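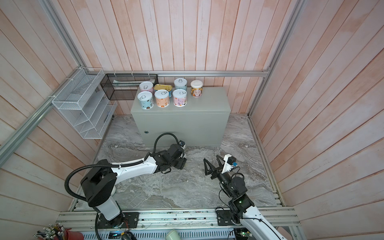
Konserven für den Winter: Lebensmittelausgabe Rinel sammelt wieder

Wer am Mittwoch schon vor acht Uhr an der alten Turnhalle in Rinel vorbeikam, konnte durch die offenen Türen den Kaffee riechen und das Klappern der Dosen hören. Die Lebensmittelausgabe hat ihre Wintersammlung begonnen, und wie in jedem Jahr haben die Nachbarn herzlich viel vorbeigebracht: Erbsen, Fisch, Pfirsiche, Suppen und, sehr zur Freude der Kinder, auch Kakao.

600 Dosen kamen allein am ersten Vormittag zusammen. Bis März sollen es 4000 werden, damit die 80 Haushalte, die sich regelmäßig hier versorgen, gut durch die kalten Monate kommen. „Ich freue mich über jede einzelne Dose, auch über die kleine Thunfischdose, die ganz hinten im Küchenschrank gestanden hat“, sagt Åsmund Moen, der die Ausgabe leitet und an diesem Morgen kaum zum Sitzen kam. Besonders gefragt sind Eintöpfe, Hülsenfrüchte und Fisch, gern mit Ringverschluss, denn einen Dosenöffner hat nicht jeder zur Hand.
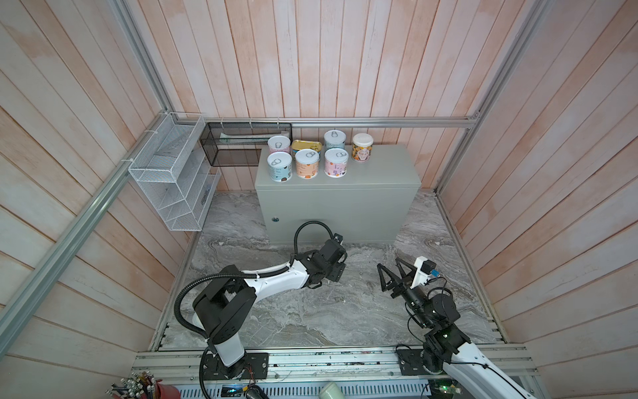
Wo und wann abgegeben werden kann

Angenommen werden haltbare Lebensmittel mittwochs von 8 bis 12 Uhr in der Turnhalle und zu den üblichen Ladenzeiten in der Bäckerei Myklebust, wo neben der Kasse eine große Kiste bereitsteht. Bitte vorher noch einmal auf das Haltbarkeitsdatum schauen und verbeulte Dosen lieber zu Hause lassen. Wer schwer zu tragen hat, darf gern im Hof vorfahren und kurz klingeln, dann kommt jemand heraus und hilft beim Ausladen.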